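Brutumer Folk Charms Text Set

README, release 2

Transcribed charms, blessings and warnings against the evil eye. Plain text, UTF-8.
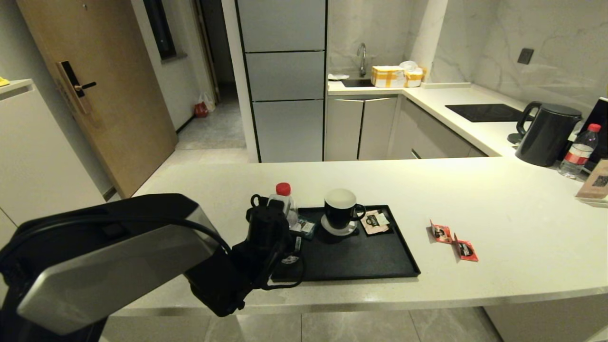
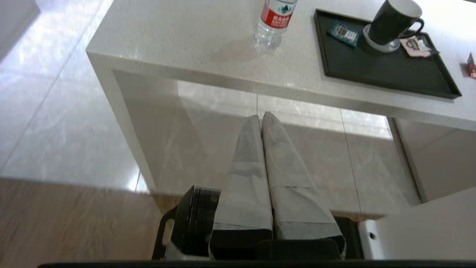
Petport, February

Contents: 343 entries from two notebooks held in the Mosby collection, grouped under 11 headings. Original spelling is kept - including errors. Catalogue numbers follow the Becerra index.

Known gaps: roughly 2 per cent of lines are illegible and marked [?]. Dialect labels are unchecked.

Licence: CC BY 4.0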